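A CSV import and export library for document databases: project report

Submitted 2022-02-23 for the software engineering practical. The code lives in the course repository under the name Sarent.

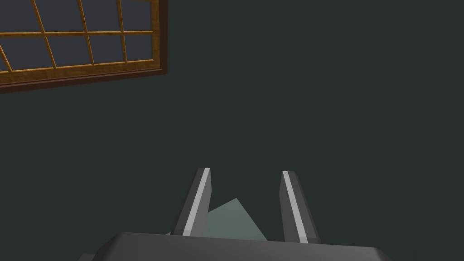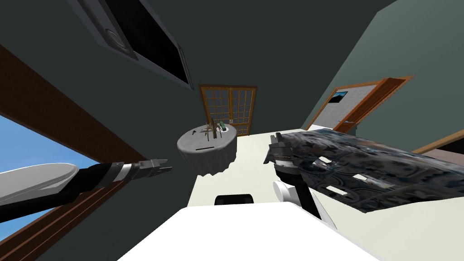
**Colette Baudry**
Student, second year, software engineering practical

## 1. What the project is

Sarent is a small Java library that reads CSV files into document records and writes document records back out to CSV. It was written for Prantl, the document database that our department uses for its teaching servers. Prantl has its own import tool, but the tool runs only on the server and needs an administrator account. Students who want to load a spreadsheet into their own database have to send the file to the help desk and wait.

The goal was a single JAR that a student can add to one database without changing anything on the server. It should cover the common cases and give a clear message for the ones it does not cover.

## 2. Starting point

There was an earlier attempt at this in a student project called Grimside. I had access to its source and its report. Grimside split each line on the comma character, which works until a field has a comma inside quotes. It also read the whole file into memory before writing the first document. On the teaching server the memory limit for user code is low, and larger files failed with no message at all.

I kept two things from Grimside: the naming of the mapping file and the set of sample files. The parser and the writer are new.

## 3. Design

The library has four parts.

- `RowReader` reads one record at a time from a character stream.
- `Mapping` holds the link between column names and field names, with a type for each field.
- `DocWriter` creates or updates documents through the Prantl API.
- `Exporter` does the reverse and produces CSV from a view.

`RowReader` is a state machine with five states: start of field, inside a plain field, inside a quoted field, after a quote, and end of record. I first wrote it with regular expressions. That version was shorter but could not deal with line breaks inside quoted fields when the input came in blocks, so I dropped it in the third week.

The mapping file is plain text, one line per field:

```
Last Name = lastName : text
Start = startDate : date(yyyy-MM-dd)
Credits = credits : number
```

Columns that are not in the mapping are skipped. A field that is in the mapping but missing from the file stops the import before any document is written. I chose this after a test run in which a misspelled heading produced a full set of documents with an empty last name.

Updating existing documents needs a key. The user marks one field with `key`, and `DocWriter` looks up that value before creating anything. If the lookup finds more than one document, the row is logged and left alone.

## 4. Security settings

This part took longer than planned. Prantl runs user code with a restricted policy. My first version used reflection to fill plain Java objects from a row, and every call was refused. The usual fix is to edit the policy file on the server, which I did not have the rights to do and did not want to require from others.

The final version has no reflection. A row is passed as a simple map from field name to value, and the caller can supply a converter class if they want their own objects. This means a little more typing for the user. In return the JAR runs under the default policy.

File access is restricted too, so the library never opens a file itself. It takes a `Reader`, which can come from an attachment or an upload form.

## 5. Testing

There are 91 unit tests. Most of them, 31 for the quoted fields alone plus those for line endings and blank fields, are about the reader. The mapping tests check bad types, repeated names and empty lines. `DocWriter` is tested against a fake database object that stores documents in a list.

For a longer run I used the Grimside sample set, which has 244 files. Of these, 20 were rejected on the first try. Most of the rejected files had a byte order mark at the start, so the first column name did not match the mapping. The reader now removes the mark. The others had an unclosed quote, and rejecting them is the right result. The error message gives the line number where the quote was opened, because the line where the file ends is of no use to anybody looking for the mistake.

I also tried the library with Biritz, the form builder used in the first-year course. Import from an upload form works. Export opens in the browser as text unless the content type is set by hand, and I did not find a way to set it from inside the library.

## 6. Known problems

- Only the comma and the semicolon are accepted as separators. Tabs are not.
- Dates with month names are read in English only.
- The exporter writes multi-value fields joined with a vertical bar. If a value contains that character, it cannot be read back correctly.
- An import that fails partway leaves the documents that were already written. There is no rollback in the Prantl API that user code can call.

## 7. Remaining work

The tab separator is a small change and should be done by April. The multi-value problem needs an escape rule, and that would change the export format, so I would like it settled before other students start using the library.

The build script, the mapping reference and the test files are in the `docs` and `test` folders. To build the JAR, run `make jar` in the top folder with Java 8 or later installed.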